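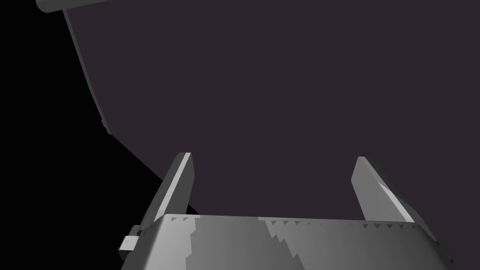

Why Does Bread Get Holes?

Print this page | E-mail to a friend

Take a slice of bread and hold it up to the window. Can you see the little holes? Some are as small as a pin head, and some are so big that your jam falls through them.

The holes are made by yeast. Yeast is a living thing, but it is so small that you need a microscope to see only one of it. When you buy dry yeast in the shop, it looks like brown sand. It is sleeping. To wake up, it needs water and something to eat.

Yeast likes sugar very much. It finds sugar in the flour, and while it eats, it makes a gas. The gas has a long name, carbon dioxide, and it is the same gas that makes the bubbles in lemonade.

Now the gas wants to go out, but the dough is sticky and stretches like a balloon. So the gas must stay inside, and the dough grows bigger and bigger. Bakers say that it "rises."

In the town of Duvport there is an old bakery, Gruber, which opened in 1955. The bakers there leave their rye dough to rise for 50 minutes in summer. In April, when the mornings are still cold, it needs 30 minutes more -- yeast is slow when it is cold.

In the hot oven the bubbles grow one last time. Then the yeast dies from the heat and the dough becomes hard around the bubbles. The gas goes away, but its little rooms stay.

Try it at home! Put a spoon of dry yeast, a spoon of sugar and some warm water in a small bottle. Pull a balloon over the top and wait. Use warm water and not hot -- ask an adult to check it.

Filed under: Kitchen Science, Ages 7 and up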